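Streaming Sequels and Older Audiences: Does a Familiar Title Still Bring Viewers In?

Project report, Media Studies elective
Padmavathi Shenoy and Thirumalai Reddy
Bresdale College
15 January 2022

1. Background

Film sequels used to follow within two or three years of the original. Streaming services now announce them after gaps of twenty or thirty years, often for films that did only modest business in theaters. We wanted to know who these sequels are for. The announcements talk about fans, but many of the people who subscribe to a streaming service today were not born when the first film came out.

Our question was simple: when a person hears that an old film is getting a sequel, does having seen the original make them more likely to watch the new one? We also asked if they would go back and watch the original first.

2. Method

We wrote a short survey with nine questions and shared it through the college mailing list, two film clubs and a neighborhood message board. It was open for the whole of December. We received 437 responses. Of these, 17 were left out, mostly because the age question was blank, and the remaining 420 were used in the results.

To keep opinions about real films from getting in the way, we made up a film for the survey. It was called Mornach, an adventure film from 1989 about a lighthouse keeper. People read a four-sentence summary and a short announcement of the sequel. They were then asked to think of a film from their own childhood that was close to it in type, and to answer with that film in mind. Padmavathi wrote the summary and Thirumalai made the announcement text, which went through five drafts. The early ones sounded too much like advertising. 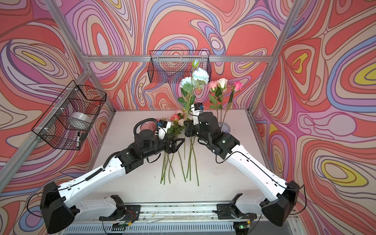

The survey was tested on six classmates before it went out. Two of them did not understand the difference between a sequel and a reboot, so we added a line explaining it: a sequel continues the story, a reboot starts it over. We also moved the age question to the end - a mistake, as it was the one people skipped.

3. Results

Of the 420 people counted, 325 said they would probably watch a sequel to a film they remembered from childhood. The most common reason given was curiosity about the characters. The return of the original cast came second. Very few people mentioned special effects.

People over 40 were more likely to say they would watch, but they were also more critical in the comment box. One wrote that she would "watch it the first night and complain about it the second." Younger people cared less about the cast and more about whether they could follow the story without seeing the first film.

In total, 200 people said they would rewatch the original before the sequel. We expected this number to be higher. Several said they would read a plot summary online.

4. Problems

Our sample was not random. Film club members like films, and they answered early and at length. Saying you will watch something is also different from watching it, and we had no way to check. The childhood film question was too open. Some people picked cartoons and one picked a cooking show.

5. What we would change

We would ask about one real film and split the groups by whether people had seen it. We would also drop the question on trailers, which gave us nothing to use. Thirumalai would like to repeat the survey with a horror title, where he thinks the cast matters less. The question list and the table of answers by age group are in the appendix.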